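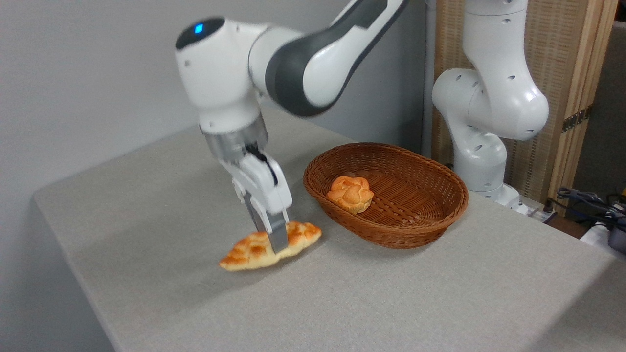
Figure 1. Bakery task: gripper fingers on the croissant, bun in the basket.

Can a Machine Do the Saturday Job?
Final report, Endex student project
September 3, 2025

Our question was whether a robot arm could take over the dull end of a bakery counter, namely putting pastries into baskets. One of us used to do this at Potov, a café near campus, and was paid very little for it.

Bread is awkward stuff. A croissant has no flat sides, no two are the same shape, and it gives when squeezed. Our first grip setting came from a task with wooden blocks and was kept for longer than it should have been. The crumbs got into everything, including the laptop.

Over the project we logged 836 attempts using the Mandagi control software. Buns went better than croissants. A bun sits still and looks much the same from every side, which suits a machine with two fingers and no opinions.

We scored each pastry out of four for whether a customer would still buy it. Most croissants got a 2. We ate the twos.

Still to do before October: softer fingertips, and a second round with the Oditis grip sensor, if it arrives.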